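4.2. Manipulación de objetos flexibles de pequeño tamaño

La segunda parte de la evaluación se centró en el kit Flikico, una pinza manual de dos dedos paralelos que la empresa Jeltmont ofrece junto con un servicio de revisión y etiquetado de las demostraciones. El fabricante recomienda el producto para objetos rígidos de uso doméstico. Los collares y pulseras no figuran en su lista de tareas, por lo que se incluyeron aquí como caso exigente, siguiendo el protocolo de Ziółkowski y Szulc.

Las sesiones se realizaron en octubre en viviendas particulares, sin retirar el mobiliario ni los textiles. En cada episodio, la persona operadora debía recoger una pieza de bisutería y depositarla en una bandeja de paredes bajas. La figura 3 corresponde a esta tarea: los dedos sujetan una sarta de cuentas blancas, semejantes a perlas, justo por encima del interior de la bandeja naranja. Sobre la sábana hay otras piezas, entre ellas una pulsera de cuentas rojas.

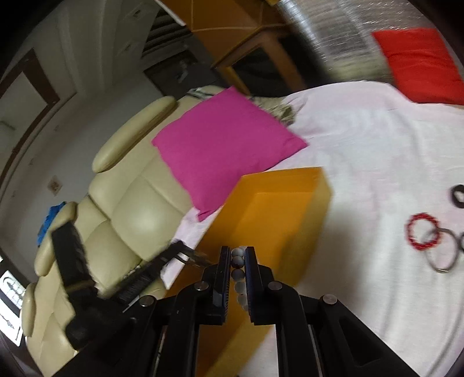 Figura 3. Tarea de bisutería con la pinza manual: sarta de cuentas blancas sujeta sobre la bandeja.

El conjunto reunido con Flikico suma casi 3.000 episodios, grabados por 17 operadores. La principal dificultad señalada por estos fue el giro de las cuentas entre las almohadillas cuando la sarta se tomaba por un solo punto. El cierre completo de los dedos reducía el problema, aunque aumentaba el cansancio de la mano en las sesiones largas. Con las pulseras rígidas no se registraron quejas similares.

En cuanto al servicio, Jeltmont devolvió las etiquetas en el plazo contratado. Fadwa El-Sayed y Grażyna Szewczyk revisaron por separado una muestra y discreparon sobre todo en el instante de inicio del agarre, que el proveedor sitúa en el primer contacto y nosotros en el cierre de los dedos. Para la comparación con Girport, presentada en el apartado siguiente, se adoptó nuestro criterio en ambos conjuntos.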